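Last updated 03/11/2021

A robot that can put a cup back beside a bathroom sink has to have been shown how, many times, by someone with patience. At Plarngate, the showing is done without a robot. Operators carry a pair of hand-held grippers, one per hand, and do the job themselves while cameras and trackers log the motion.

The project is called Cernis. Its first release holds 1,817 episodes, each a single task from reach to release. Dezső Bognár, who runs collection, sets the tasks by room. Bathroom work was added in October, after the learning system did well on tables and poorly near basins. 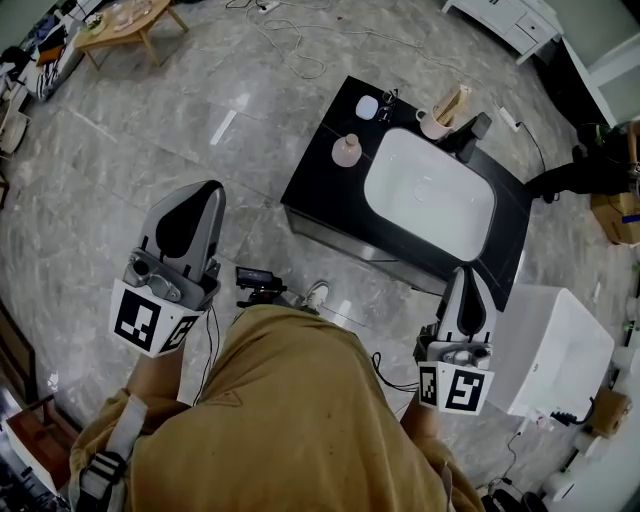
Position is the hard part. Each gripper carries a cube printed with square markers, and software works out the angle of the tool from whichever faces a camera can read. If a sleeve or a cable covers the pattern for too long, the episode is flagged. Of the first batch, 364 were flagged and 235 of those were recovered by hand.

Operators work in short blocks. Bognár asks them to move at a steady speed, to approach from different sides and to leave the small mistakes in. A missed grasp followed by a second try is kept, and labeled as such. 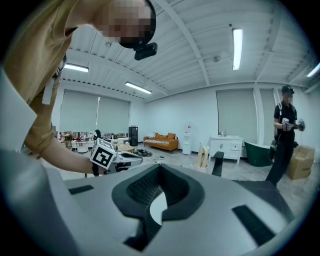
4 min read

Head-mounted devices supply the wider view. The gripper cameras see the fingertips well and the room badly, so the two streams are matched by time stamp before training. Csaba Pintér, who wrote the matching code, puts the allowed error at nine milliseconds. Anything above that is dropped.

Pintér is less sure about variety. The same few rooms, he says, teach the system those rooms. A second site at Kaltcombe is being fitted out with different counters and different lighting, and its episodes will be held back for testing until the spring.

Related
Saavedra tests a softer fingertip
What a marker cube can and cannot tell you
Kaltcombe: notes from a half-built test site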